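Clesbridge Home & Household Forum
Board: Furniture and Fittings
Thread: Folding tables for a small dining room -- one good one or two cheap ones?

ndu_pathirana
Posted 7.42 am
We're moving into the ground floor flat in Ullunley in November and there isn't room for a proper dining table. It's the two of us most days and then my in-laws and my sister's lot every few weeks, so six or seven people. I've been looking at the Skinden drop-leaf, but it's heavy and it needs to live against a wall that already has a radiator on it. The other idea is a pair of those square folding tables with the crossed metal legs, put side by side when people come over and folded behind the door the rest of the time.

Has anyone lived with these for more than a few months? I'm mostly bothered about wobble and about the edges. The ones in the shop had a plastic strip round the edge which already looked tired.
Nazma

guven_d
Posted 8.15 am
Had two of them for years. The wobble comes from the pivot bolt where the legs cross. Tighten it when you get it and again after a month. If it still rocks, it's your floor.

The edge strip comes away at the corners first. Contact adhesive and masking tape overnight sorts it out. Don't use superglue, it goes white and brittle and you'll be looking at it every mealtime.

Teasel39
Posted 8.31 am
I'd buy the drop-leaf. Two folding tables pushed together always leave a gap in the middle and that's where the rice goes. You also can't seat anyone comfortably at the join, so your six or seven people turns into five and a child on a stool.

guven_d
Posted 8.40 am
Tablecloth over both.

Teasel39
Posted 8.44 am
A tablecloth over a gap is how you lose a glass of wine. Ask me how I know.

rajitha_m
Posted 10.05 am
Both of you are right, depending on the tables. If they're the same model and the same age the tops will be level and the gap is small. Mine were bought a year apart and one is a few millimetres higher, and you do notice it when you slide a dish across. Buy both on the same day and check them against each other in the shop.

On the wall with the radiator: I wouldn't store a folding table against it either. The heat lifts the laminate on the cheaper ones.
Rajitha

ndu_pathirana
Posted 12.20 pm
Thanks, all useful. I hadn't thought about the radiator for storage. There's a gap beside the fridge that might do. Is anyone using them on a hard floor? The flat is tiled all the way through and I've been told the legs slide.

Sajib_Sheikh
Posted 1.02 pm
They can do, yes. Rubber feet are the answer. Most come with plastic caps on the tube ends and those are hopeless on tile. Measure the outside of the tube before you order replacements, and get the ones with a metal washer inside or the tube cuts through the rubber.

We have the pair at my mum's, on polished marble tiles, and they stay where you put them. She eats at one and keeps the other next to it for dishes and homework and whatever else. When there are more of us they go together. Tops are a pinkish marble pattern with a red edge, not to everyone's taste, but they wipe clean and they don't show much. 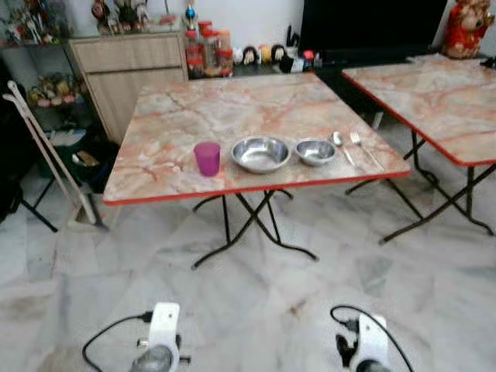
The thing I'd warn you about is height. Ordinary dining chairs are fine with some of these and too tall with others, so take a tape measure and check how much leg room you've got under the top. You also need to think about where people's knees go, because the crossed legs take up room on two of the sides. We put the children there.

Teasel39
Posted 1.19 pm
So two sides of each table are no good for adults. That's my point about the drop-leaf.

Sajib_Sheikh
Posted 1.26 pm
They're usable, just less comfortable. You sit a bit further back. My uncle is well over six foot and manages through a whole Eid lunch.

guven_d
Posted 1.33 pm
The drop-leaf has a gate leg at each end, so it's no better for knees. I sat at one at my brother's and spent the evening with a table leg between my shins.

Teasel39
Posted 1.50 pm
Depends on the model. The Tarawneh one has the gate set well in. It's more money, I'll give you that.

wanpen_duangkaew
Posted 4.48 pm
I run a supper club from home and use folding tables for all of it, so a few notes.

Hot pans. The patterned tops are usually a thin printed layer over board and a hot pan will blister them. Use a trivet or a folded tea towel, every time. Stainless steel serving bowls are worse than people think, they pass the heat straight through.

Metal bowls also scratch the shine if they're dragged. Lift them.

Water. Wipe along the edge strip and don't leave a wet cloth sitting on it. Once water gets under the strip the board swells and no glue will put it right.

Folding. Clear everything off, turn the table on its side, then fold. People try to fold them standing up and trap their fingers at the cross.

I've got 30 chairs in the garage as well, but that's another thread.

ndu_pathirana
Posted 6.10 pm
Wanpen, that's very helpful, thank you. Would you still buy two for an ordinary household?

wanpen_duangkaew
Posted 6.37 pm
Yes. One stays up and the other comes out when it's needed. If you only ever want one size of table then get a fixed one -- but you've said you don't.

Teasel39
Posted 6.52 pm
I still think you'll be sick of putting them up and down by spring. Report back.

ndu_pathirana
Posted 8.03 pm
Will do. I'm going for two, same shop, same day, with the rubber feet ordered before we move. My husband wants the plain white tops and I want anything that doesn't show turmeric, so that part is still being discussed.

guven_d
Posted 8.11 pm
Not white.

Thread viewed 856 times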